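Okay, I promised a thread on our first full winter in the old house in Gultcombe and what it taught us about heating. It's long, sorry, I have a lot of feelings about drafts.

1/ Background for new folks: two floors, big windows, oil furnace from before I was born. The sellers left us a drawer of fuel receipts held together with a rubber band. The last winter they were here they spent $2,610 on oil. I sat on the kitchen floor and read that number out loud twice.

2/ So the goal was simple. Spend less, stay married. My husband likes it at 72. I grew up in a house where you could see your breath in the hallway, and my dad called that "fresh."

3/ First thing I did in September was walk around with a stick of incense on a windy evening. Hold it near a window frame, an outlet, the baseboard, and watch the smoke. Ours went completely sideways at the attic hatch. Sideways!! You could have flown a kite up there.

4/ Attic hatch fix: foam tape around the lip, a piece of rigid insulation glued to the back, two hook latches so it pulls down tight. One afternoon. Best thing we did all year, and it's a lid.

5/ Then the windows. I got a quote for replacements and laughed and closed the laptop. We bought used Gronow storms from a guy two towns over who was tearing down a porch, $300 for the whole stack, and four of them fit with no trimming at all. The others fit after some language.

6/ If you buy used storms, measure the opening in three places and go with the smallest. Old houses are not rectangles. Our dining room window is a quarter inch wider at the bottom and I only know that from having put the thing in upside down.

7/ The stove. We have a little Sirard in the back room that came with the place. We had the chimney swept and checked before lighting it even once, please do this, and the sweep pulled out a bird's nest the size of a beach ball.

8/ Small wood stoves want small wood. I bought splits that were too long, so I spent most of the fall with a bow saw like a person in a folk tale. My right arm is noticeably bigger than my left. I'm told you can't see it in a sweater.

9/ Somebody in the replies last year pointed me to a booklet by Lajos Bárány on living with tile stoves. We don't have a tile stove and never will, but he has this whole chapter on picking one warm room and letting the rest of the house go cool, and it changed how we do evenings.

10/ So that's what we do now. After supper the back room door gets shut, the stove goes on, everybody brings their book or homework in there. The dog was already in there. The rest of the house drops to 60 and no one misses it until it's time to brush teeth.

11/ We ended up burning 416 gallons of oil across the whole season. I'd hoped for under 400, and then we had that week of wind in late January when I gave up and turned everything on. No regrets, my socks were frozen to the mudroom floor.

12/ Somebody will ask about space heaters. We ran one in the upstairs bathroom and I logged it with one of those plug-in meters like a total nerd. 624 kilowatt-hours by spring! For a bathroom! It's now on a timer and I'm a lot less popular before school.

13/ Curtains: heavy ones do help at night, but only if they reach the sill or the floor. Ours stopped halfway down the radiator for a month, so all the heat went up behind them and out the glass. I hemmed them myself. Don't zoom in on my hems in any future photos.

14/ Soup also counts as heating. There's a bakery called Magyar by the post office that does a paprika bean soup by the quart, and I would put it up against a cord of seasoned oak.

15/ Last room to sort out was upstairs, so on to bedrooms.

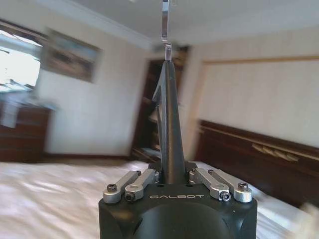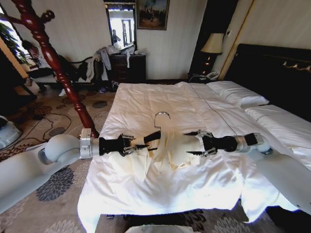
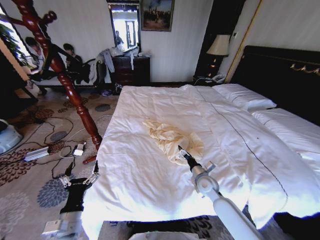

16/ Bedrooms turned out to be the easy part, once we quit trying to heat them. We keep ours at 58 now and put the money on the bed. A big white duvet like the one in the second and third photos was what I wanted from the start, and I held out for something dark and sensible for two whole years on account of the dog. Gave in. Got white. It wrinkles if you look at it and I love it so much.

17/ Duvet tip, go one size up from your mattress if two of you share. We bought the matching size first and there was a nightly border dispute. Flannel cover in winter, plain cotton the rest of the year, and hang it over the stair rail to air when it's sunny out.

18/ Also a hot water bottle. They cost almost nothing. Put it where your feet go ten minutes before bed and you'll wonder what you were doing with your life. My mother has been telling me this since the eighties and has been very gracious about it (she has not).

19/ Things that didn't work: the plastic film you shrink with a hair dryer (cat), the magnetic vent cover (fell on me), and asking a teenager to close the front door.

20/ On the list for this year: the basement sill, which I've been avoiding due to spiders, and a proper insulated jacket for the hot water tank. I also want a second rack of storms for the north side, so if anyone near Gultcombe is tearing down a porch, my messages are open.

21/ Quick answers from the replies so far. Yes, we have carbon monoxide alarms, one on each floor. Yes, the stove room has its own. No, the incense smell doesn't last. Foam tape was the half-inch kind, gray, from the regular hardware store. Will post the window measurements tonight after I find the notebook.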